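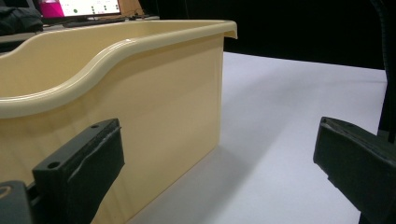 # Kirnus Fermentation Log

Kirnus is a collection of 159 written records of cultured butter and buttermilk made in home kitchens. It is maintained by Venla Tuominen and Raghavendra Kulkarni for the Jotano food archive.

## Contents

- `batches.csv` — one row per batch, with cream fat content, starter, room temperature and ripening time
- `notes.csv` — free-text remarks on taste and texture, keyed by `batch_id`
- `starters.csv` — starter cultures and their suppliers

Temperatures are in degrees Celsius. Ripening time is given in hours; batches ripened for more than 30 hours carry the flag `long`.

## Known limitations

Salt was weighed in the Hämäläinen batches only. Clistow contributors recorded it by the teaspoon, and these values have not been converted. Acidity is missing for 4 batches.

## Versions

Version 2, released in July, corrects the starter codes. Corrections should be sent to the maintainers with the batch number.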